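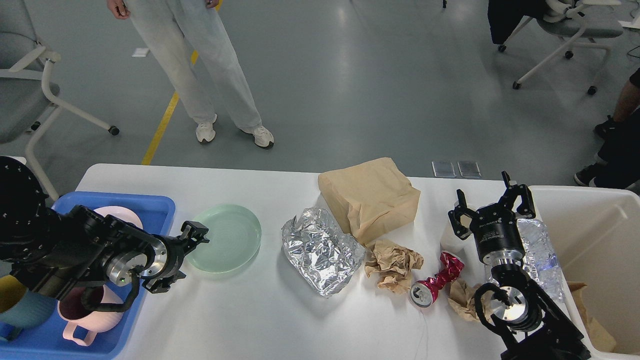
**Rivex – Shared Table and Waste Sorting, Minutes**

18 Jun 2018, Room 102

Present: Glenys Catterall (chair), Darren Kershaw, Malsha Gamage, Yvonne Staniforth, Lacey Pickering (minutes)

Apologies: none received. Alon from the ground floor was invited but he did not confirm.

**1. Minutes of the last meeting**

The minutes were accepted with one correction. Under "Dish return" it was written that Yvonne would buy a second tray. It should say that Yvonne would ask for the price of a second tray. Lacey apologized and has corrected the copy in the folder.

**2. Actions from last time**

- Label for the dish tray: done by Malsha, but the tape did not hold on the rim. See item 3.
- Price of a second tray: Yvonne received a price of $61 from Menier, with delivery included.
- Old sponges: thrown away.
- Key for the storage closet: still missing. Darren believes it was last used in January. Glenys will ask the front desk one more time before we pay for a new lock.

**3. Dishes and the blue tray**

Glenys reminded us of the rule as it was agreed. Used dishes go in the blue tray. Everything for throwing away goes in the white bin or to recycling. The table between should be free for the next group when you leave.

Malsha said that the first part of the rule works better than she expected. People put the bowls, mugs and cups in the tray without being asked. The plates are the problem. The green plate is very often left flat on the table beside the tray, and then paper and foil collect next to it. She thinks people see a plate on the table and understand that the table is still in use, so they leave their own things too.

Darren asked if the plate fits in the tray at all when a bowl and a mug are already there. There was some discussion. Yvonne tried it last week and it fits if the plate goes in first and the bowl stands on it, but not so well in the opposite order. Lacey said we cannot expect that people will plan the order of their dishes after lunch.

Two proposals were made:

a) Buy the second tray and keep it only for plates.

b) Keep one tray and put a sign, "Plates first."

Darren was for b), as it costs nothing. Malsha and Yvonne were for a). Glenys was worried that two trays will take too much of the table, and she wanted to see it before deciding. Yvonne will borrow a tray of similar size from the third floor and we will try it for two weeks. The price from Menier is valid until the end of next month, so there is time.

About the label: Malsha will tie a card to the tray with string. No more tape on the rim.

**Action:** Yvonne – borrow the tray. Malsha – card and string.

**4. Paper, foil and packaging**

This item took the longest time.

Yvonne explained again what the collection company, Wysocka, accepts from us:

- Brown wrapping paper: yes, if it is clean. It may be crumpled, but please open the ball and check that there is nothing inside.
- Aluminum foil: yes, if it is free of food. Several small pieces should be pressed together into one larger piece.
- Drink cans: yes, empty. It does not matter if they are crushed.
- Plastic bottles: yes, empty. The same as for cans.
- Paper with grease or sauce: no, this goes in general waste.

Darren asked why the foil should be pressed together but the paper should be opened. Yvonne answered that small foil pieces fall through at the sorting plant, and that with paper the trouble is what people hide in it. She has found tea bags.

Glenys asked about the white bin. At the moment it is used for brown paper, but there is no text on it, and a new person could understand it as a bin for everything. Lacey thought this is the main reason why cans and bottles are left on the table: people are not sure if they may put them in with the paper, and they do not want to do it wrong. Malsha agreed. She has done it herself in her first week here.

It was agreed:

- The white bin is for clean paper only and will say PAPER in large letters on the side which faces the table.
- One more bin will be placed next to it for cans, bottles and foil together. Wysocka takes these mixed.
- General waste stays by the door as before.

Darren has a gray bin in his office that he does not use and he will bring it down. Glenys asked that it is washed first.

Yvonne also mentioned the bags. The box of 1,000 thin liners is the wrong size for the white bin – they slide down inside when the paper is dropped in. They will be used in the small bathroom bins and we will not order this size again.

**Action:** Lacey – letters for the white bin. Darren – gray bin, washed. Yvonne – stop the order for the liners.

**5. Parcels on the table**

Short discussion. It happened twice that a package wrapped in brown paper was left among the lunch waste, and both times it was difficult to know if it was a delivery for somebody or only packaging that was finished with. Last Thursday Darren nearly put one in the bin. It was heavy, so he stopped and opened a corner, and there were printed booklets inside for Alon.

Glenys proposed that deliveries are never placed on this table, also not for five minutes. They go on the shelf behind the front desk with the name facing out. Everybody agreed. A closed package found on the table will be moved to the shelf and not thrown away, also if it has no name on it.

Malsha asked what to do with a box which is closed again but empty. Answer: the person who emptied it should flatten it. If it was not flattened, please shake it before you decide.

**Action:** Glenys – inform the front desk. Lacey – write to Alon, as most of the parcels are for his group.

**6. Floor around the table**

Darren asked that chairs and bags are kept off the yellow line on the floor behind the table. Nothing should be stored on the line, and the bins should not be pushed back over it when somebody is sweeping. Yvonne was not sure that the second bin will leave enough space for walking. We will measure it when the gray bin is down.

**7. Sign for the wall**

Malsha showed a first version. It has small drawings of a mug, a bowl, a plate, a can, a bottle, foil and a ball of paper, each with an arrow. The drawings were liked very much. Comments:

- The arrow from the foil goes to the paper bin, please change.
- "Trash" and "garbage" are both used. Use "trash" in all places.
- Darren would like it without the sentence about mothers.
- Larger letters, so it can be read from the other side of the table.

A new version will come by email. If nobody writes back within three days, it will be printed.

**8. Other matters**

Yvonne asked who takes over the Friday check while she is on leave. Darren will do it for the first week and Lacey for the second one.

Lacey asked if the dish soap can be changed to one without perfume. Glenys has nothing against it. The present bottle should be finished first.

**9. Next meeting**

Same room, after the two weeks with the borrowed tray. Lacey will send the invitation, also to Alon. Corrections to these minutes should be sent to Lacey before then.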